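Gototness Home Tips
Bedrooms
Updated 21 February 2025

Putting a sheet on a big mattress

Strip the bed completely first. A bare mattress is a dull sight, but it is the only time you'll get to run the vacuum over the quilting, so give it 5 minutes.

Find the label on the sheet. Ours sits at a bottom corner, a fact I relearn every August when the summer bedding comes out.

Start with the corner nearest the headboard, where there is least room for your knuckles.
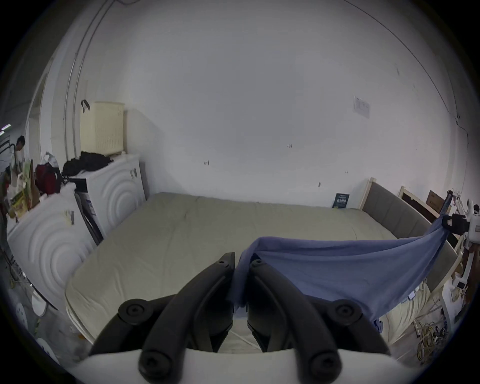 Then go to the corner diagonally opposite and pull – firmly, but remember you'd like to keep the stitching. The last two corners will put up a fight. Wash at 40 and they may sulk less.

Next tip: Pillowcases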